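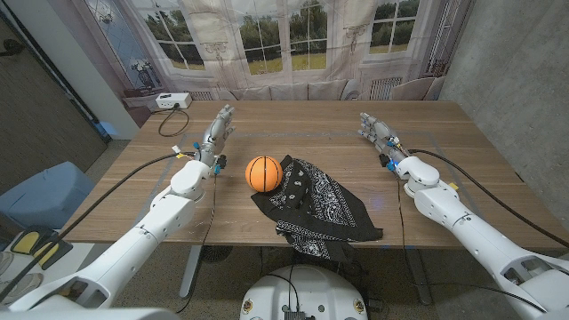
The Vakden wrist service kit is sold for two-armed stations with multi-fingered hands, and it covers the part of the machine that takes the most upkeep: the joint between the last arm segment and the hand. On our cell the wrists carry blue fittings, and the left one has a yellow tag among the dark wiring. A long black cable runs back along each arm. Every hand change means opening that bundle, and closing it badly shortens the life of the cable. I used the kit on both wrists over one January and kept notes.

What is in the case

The kit (part 1619) holds a short torque driver, a set of bits, a connector puller, reusable cable ties, a strip of blank tags and a printed service card. The case is stiff and closes flat. The bits sit in foam that grips them too tightly at first and loosens with use.

Torque driver

The driver is preset and clicks clearly. I checked it against the bench gauge on arrival and again after 100 fasteners, and the setting had not moved. The handle is short enough to work with the arm parked over the table. With the arm folded back toward the base there is less room, and I went back to an ordinary hex key for 2 of the screws.

Connector puller

This is the best item in the case. It grips the connector body and leaves the wire alone. The jaws are plastic and do not mark the fittings. It needs a straight approach, so the neighboring cable has to be tied back first. The service card leaves that step out.

Ties and tags

The ties hold well on a straight run. Near the wrist they should be left slack: turn the joint through its full travel by hand with power off, watch the loop, then trim. Mine were too tight on the first attempt and the cable pulled at the connector. The tags take pencil and marker, but marker rubs off under a glove.

Service card

Seven steps, clearly drawn. Step 4 asks for a zero check of the fingers before the cable is tied down. I would do it again after tying, as a tight loop can shift the reading.

Verdict

Good driver, very good puller, average ties. Shops that change hands once a year can manage with loose tools. For anyone doing it monthly, the kit is worth the price. Replacement puller jaws are sold separately, and a spare pair should be ordered with the case.

January
By Kirsty Sutherland

Recent reviews
Kultetis cable sleeve, split type
Ogilvie bench torque gauge
Bindura foot pedal, second version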